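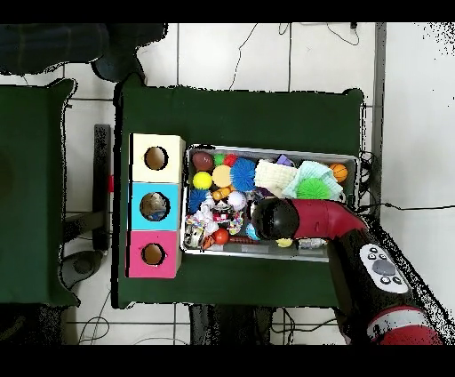 3.2 Materials and layout

The stock of objects was assembled from the lending shelves of the Tevbridge toy library and from two bulk purchases made through Jimiva. After the removal of duplicates, broken pieces and anything with a loose battery cover, 641 items remained. Each was given a number, weighed, and measured along its longest and shortest axes. Soft items were measured twice, once laid flat and once gathered into a heap, as the two values often differed by more than the full width of a small ball.

Items were then assigned to one of four classes: balls, soft goods, long items and mixed small goods. The classes follow the labels already in use at the toy library and were kept even where they cut across material. A rubber ball with spines and a smooth ball of the same size are both filed as balls, although they behave differently when packed. The spines catch on knitted fabric and on rope, and an item lifted from the tray may bring its neighbour with it. This effect is treated separately in Section 4.3 and is coded there as a linked removal.

Mixed small goods is the least satisfactory class. It holds items too small or too irregular for the other three, together with goods still in their packaging. We considered splitting off the packaged goods, but the number available was too low to support a class of its own. Sticks and rods were filed as long items whatever their thickness. Rope toys caused some disagreement between the two coders and were finally placed with soft goods.

Tray loads were drawn from the full stock by class, so that every load contained at least one item from each. Positions within the tray were not fixed. The load was tipped in from a bag at low height and left as it fell, except that items which came to rest on the rim were pushed back inside. A total of 133 loads were prepared in this way. Ten of them were used to settle the coding rules and are excluded from the results.

The tray is rectangular and made of metal, with a raised edge. It was set on the right half of a table covered in dark green cloth, with the storage boxes in a column along its left side (Figure 2). The cloth reduces sliding and gives an even background against which most of the stock can be told apart. Dark blue and dark green items are harder to separate from it in overhead records, and for this reason anything that left the tray and came to rest on the cloth was noted by hand as well.

The boxes were supplied by Cillix. They are cube-shaped, with a round hole in the top, and differ in colour: cream, light blue and pink. Colour was used only to name the boxes in the notes and carried no meaning for sorting. The hole limits what can be put away without folding or turning the item. Most balls in the stock pass through in any direction. Long items pass only when brought close to upright, and cloths pass only when gathered. An opening of this kind also hides most of the contents from view, so a partly filled box may look much the same as an empty one unless seen from directly above.

Figure 2. Tray load and storage boxes, overhead view. The load includes smooth and spiky balls, a toy football, an orange toy basketball, a cream knitted cloth, a crumpled mint-green cloth, a rope toy and a dark red stick. A small object is visible through the hole of the light blue box.

Loads such as that in Figure 2 are typical in one respect that bears on the analysis. Balls are spread across the tray, while cloths cover part of the area and may support or conceal other things. The spiky bright green ball is held in the folds of the mint-green cloth, and a small purple object shows only in part between the two cloths near the top edge. Following Ekström, we call the first case nesting and the second partial cover. Both were scored from the overhead record before any item was removed, and neither was revised afterwards, even where removal showed that the cover had been greater than scored.

Agreement between coders was good for nesting and weaker for partial cover. In 70 loads the coders differed on at least one partly covered item, usually over whether a patch of colour belonged to a separate object or to the fold of a cloth. These loads were scored again after the rule had been reworded to require a visible outline on two sides. The reworded rule was then applied to the remaining loads.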